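# Matching a simulated wrist camera to the Jendon arm

These notes cover the wrist camera setup for the Jendon arm with the Swanson two-finger gripper, as built on the back bench at Stakbridge. The aim is a simulated camera in Lumska that sees the fingers in the same place as the real one, so that a motion tested in simulation can be judged from the same viewpoint on the bench.

The arm should already be assembled and homed, and the joint limits entered. If homing is not repeatable, fix that first. A camera offset measured on a badly homed wrist has to be measured again.

## What you need

- The arm, bolted down, with the gripper fitted
- The printed camera bracket and its two screws
- Calipers and a small square
- A laptop with Lumska installed and the arm model loading without errors
- A printed checkerboard glued to something flat

## 1. Fit the bracket

Loosen the bracket screws on the wrist plate until the bracket slides. Push it back against the shoulder of the plate and tighten both screws a little at a time, alternating. The bracket should sit within 2 mm of the plate centerline. Check from both sides with the calipers. The early prints had a slot that was too long, and it is easy to get one of these to clamp firmly while visibly off center.

The camera points toward the fingertips with a downward tilt of 12 degrees. The tilt is built into the bracket, so do not shim it.

Route the cable along the outside of the forearm and leave a loop at the wrist. Turn the last joint through its full range by hand with the power off. If the cable goes tight at either end, lengthen the loop.

## 2. Measure the offset

Lumska needs the position of the camera relative to the wrist frame, not the gripper frame. On this arm the wrist frame is at the face of the last joint, on its axis.

1. Measure from the joint face to the front of the lens, parallel to the axis.
2. Measure from the axis to the lens center, perpendicular to it.
3. Write both down with signs. Positive Z points out toward the fingertips.

The optical center is behind the front of the lens. Run the checkerboard calibration and correct the first measurement afterward instead of guessing.

## 3. Add the camera to the model

Open the arm description and attach the camera to the last link:

```
camera:
 name: wrist
 parent: wrist_link
 offset: [measured_x, measured_y, measured_z]
 tilt_deg: 12
 roll_deg: 0
 near_clip: short
```

Replace the measured values with your own. Keep `parent` on the wrist link. If it is attached to the gripper base, the view will look correct until the tool is changed, at which point the camera moves with the new tool's origin.

Use the short near clip. The default setting cuts away the finger surfaces closest to the lens.

## 4. Start the link

Lumska sends joint states to the viewer on port 3839. On the Stakbridge laptop the port is already open. On your own machine, allow it for the local network only.

Set the physics rate to 1000 Hz and leave the camera rate at its default. Tying the two together makes the renderer the bottleneck, and the fingers start to chatter when they close. Donnie Moffat ran it tied for most of July and spent a good part of that time retuning finger gains that were fine to begin with.

## 5. Check the view

Load any furnished room from the scene folder. An empty floor is a poor test, as there are no straight edges to compare against.

1. Open the gripper fully. Both fingers should enter from the bottom of the view, with clear space between them.
2. Close the gripper. The fingertips should meet at the same point as in the real camera view. A sideways error usually means a sign error in the offset.
3. Rotate the last joint. The room should turn and the fingers should hold still in the view. If the fingers swing, the camera is on the wrong parent.
4. Raise the wrist and aim it away from the floor. Watch for the model passing through walls or cabinets.

With the wrist rolled, walls, ceilings and window frames all run diagonally. Do not correct this with `roll_deg`. The real camera is fixed to the wrist and rolls with it, and leveling the simulated one breaks the match.

## 6. Save the poses

Save each check pose under a plain name (`open_level`, `closed_level`, `open_rolled`) and keep them in the same folder as the arm description. Rerun them after any change to the bracket, the fingers or the homing switches. The rolled pose with the gripper open is the one to run first, as it shows a wrong parent or a bad near clip right away.

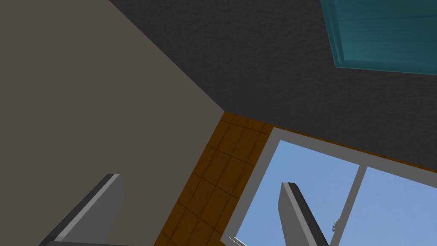 If a pose no longer matches, measure the bracket again before editing the offset. The screws work loose more often than the file changes.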